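Handheld grippers, marker cubes, and how many demos are enough

Posted in: Manipulation > Data and Training

dewulf_g
We finished the second round of recording for the basket and stand task and I want to compare notes with anyone else using marker cubes for pose. Two grippers per operator, one camera looking down from the head, one on each gripper. The policy never sees the head view. We only use it to recover where the two hands are relative to each other.

Views from the head and the grippers:
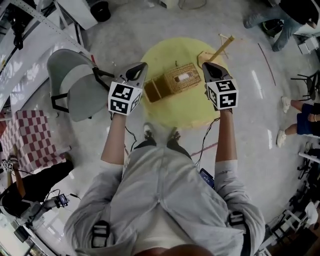
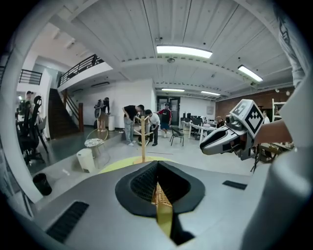
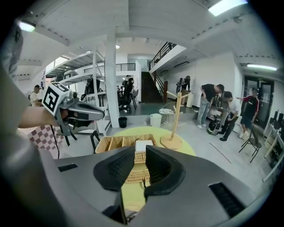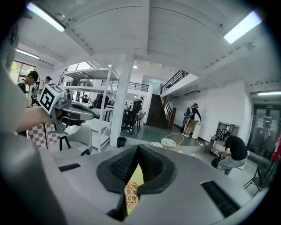

Head view first, then three gripper views. The printed cube on a gripper shows up in all four.

We kept 804 episodes out of 1009. Nearly all the rejects were lost cube tracking, and most of those happened when one forearm crossed over the other. With the relative hand pose as an extra input, the policy finished 70 percent of trials. Without it we got a lot of left hand/right hand disagreement near the end of the motion. Write-up is planned for November.

tboersma
Throwing out a fifth of your data because of tracking seems high. What's your rule for a reject? We interpolate anything under half a second and only drop the episode if the gap falls during a grasp.

dewulf_g
Any gap longer than ten samples, anywhere in the episode. It's strict. I wanted a clean set before trying to patch anything.

tboersma
Then you're filtering out exactly the episodes where the arms cross, and the policy never learns to cross them. I would rerun with the gaps filled before saying anything about relative pose.

madigan_f
Agree with Thijs on this one. At De Haan we did the same kind of filtering on a folding task and the learned motion came out strangely wide, elbows out, because those were the only demos that survived.

yharb
I don't think it's that simple. Filling half a second with a straight line in the middle of a two-handed move gives you poses that never happened. We trained Grallis on filled data and on dropped data, same seeds, and dropped was better by a small margin on everything that needed both hands at once. Filled was better on single-hand pick and place.

Separate question for Godelieve. The gripper views have a lot of room in them. Ceiling lights, stairs, people walking around at the back. Do you crop?

dewulf_g
No crop. Wide view, resized, color jitter, that's all. I tried cropping to the lower half early on and it got worse. My guess is the ceiling and the railings give it a cheap sense of how the gripper is tilted.

vermeulen_bram
That guess worries me. If it reads tilt off the ceiling then your result belongs to that one building. Have you run it anywhere else?

dewulf_g
2 rooms so far, both ours. The second has a low ceiling and the success rate did drop. I don't have enough trials there to give a number I would defend.

vermeulen_bram
OK, but then 70 percent needs the room attached to it every time you quote it. Same complaint I had with the Jiruvari results last year. People repeated the headline figure and left off that train and test were in the same place.

yharb
Bram, everybody tests in their own lab first. She said two rooms and she said it dropped. What else do you want in a forum post?

vermeulen_bram
The trial count, mostly. And how the start positions were picked.

dewulf_g
Start positions: basket moved by hand within the mat, stand either right of it or behind it. I'll post the sheet when the low ceiling runs are finished.

madigan_f
Practical question. Are your cubes printed on matte stock? We lose ours under the long fluorescent fixtures. One face glares out and the pose flips. I ended up sanding the laminate, which helped some – two faces still drop out at certain angles.

tboersma
Matte vinyl over a printed cube. Don't sand, you'll round the corners and your scale goes off.

madigan_f
Too late for six of them.

yharb
Curnia has a face weighting option in its tracker that ignores any face below a contrast threshold. It fixed most of our flips. It's off by default.

dewulf_g
I didn't know about that setting. I'll run it over the rejected episodes first and see how many come back, then do Thijs's filled version as a separate set so the two don't get mixed.

tboersma
Good. Keep the reject list as is and post both counts.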